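Terkwood adds furniture handling to Andach training set

Terkwood has begun recording two-armed handling of small furniture for Andach, the learning system it is developing with Rinaldi. The first item is a white plastic stool, placed upside down on a table covered with black cloth.

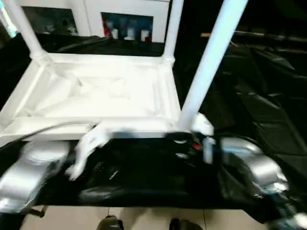

Issue 49, page 3

Each example stores joint positions, gripper opening and camera video on a common clock. Operators are asked to complete 48 examples per item and to vary the starting angle between them. Attempts in which the stool slips are kept and labelled separately.

Radomir Hoxha, who leads the recording work, said legs that point towards the camera are the main difficulty. "They hide the contact point, and the model has to learn from what is left." 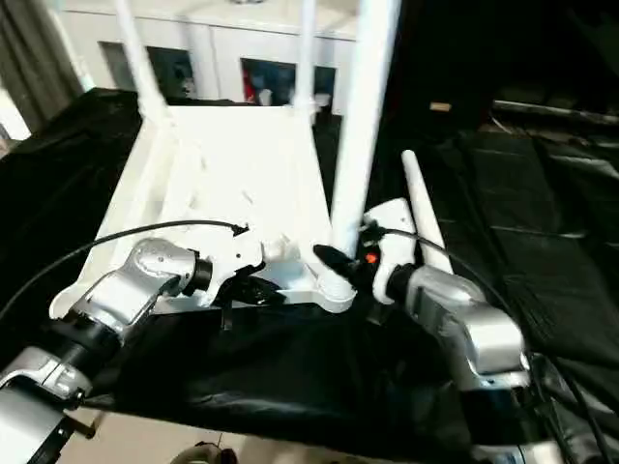 Both grippers at the upturned stool, one on the front edge of the seat frame.

Training on the first batch is due to start in April. Folding chairs will follow.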